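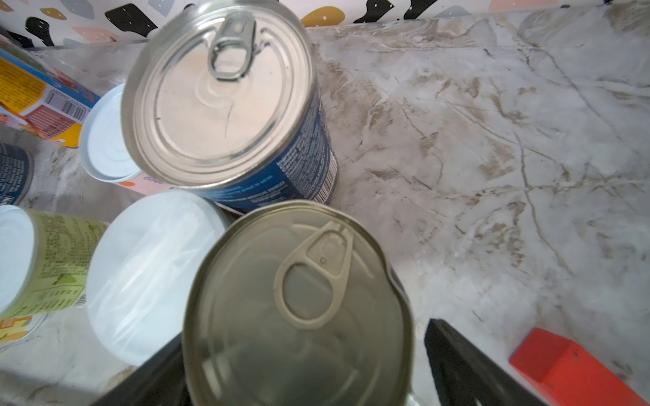 Perception is the slow part, according to one of the engineers at Kuvus, and motion planning takes the blame for it. The remark was made early in the visit and was borne out by much of what the delegation heard during the afternoon.

Our delegation visited the Kuvus laboratory in Nuvley in November, as part of a continuing review of software for two-arm handling of packaged food. The program consisted of a briefing in the Zelenák Building, time at the work cell, and a discussion of tooling. Hardware was outside the scope of the visit.

Perception

Kuvus combines views from the wrist with a wider view of the cell. The wrist view is used in the last part of an approach, when the fingers are on either side of the target and the wider view may be blocked by the arm. Metal can lids present a particular difficulty. Ridges and pull tabs throw back light in ways that depth estimation handles poorly, and two cans standing close together may be merged into a single object. The present software therefore fits a circle to the rim before it proposes a grasp, and accepts the depth reading only where it agrees with the fitted shape.

Printed labels are treated with caution. Staff explained that a container lying on its side may show the cell only its barcode or its nutrition panel, so identification by label is held back until a second view is available. Members asked how patterned surfaces affect the results. The reply was that they help with camera alignment and hurt segmentation, and that the laboratory trains on both patterned and plain backgrounds.

Planning and control

Planning is done by a package named Hirora, developed in house. It treats the two arms as one system when their paths cross and as separate systems at all other times. The switch between these two modes was the subject of most of the questions. At present it is triggered by a fixed distance between the wrists, and staff described this rule as temporary.

Each request to Hirora returns up to 4 candidate paths. These are ranked by clearance, then by the expected motion of the cables that run along the arms. The second criterion was added after a review of faults in which planned paths were free of collisions on paper and still pulled a cable tight.
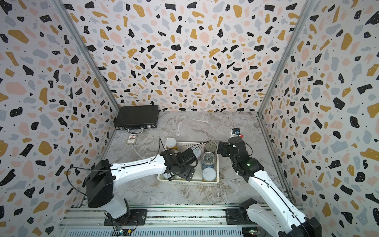
Would it be simpler to let one arm wait outside the basket until the other has finished? The question came from a member of the delegation, and the reply was that Hirora can be set to do so and that the setting is used for baseline runs. Shared access is the harder problem and is the one under study.

Tooling

Every run is recorded with its joint positions, camera views and planner decisions on a common clock. A replay tool lets an engineer stop at any point, change a planner setting and compute the path again from there. The archive holds roughly 1,000 runs. A regression set of 100 is replayed whenever the planner changes, and a change that alters the outcome of more than 3 is sent back for review.

Matters for follow-up

Kuvus agreed to provide the file format for its run records and a written account of the rim-fitting step. The delegation will supply its own list of container types in return. The licensing terms for Hirora were not discussed and should be raised by letter before any further visit to Nuvley is arranged.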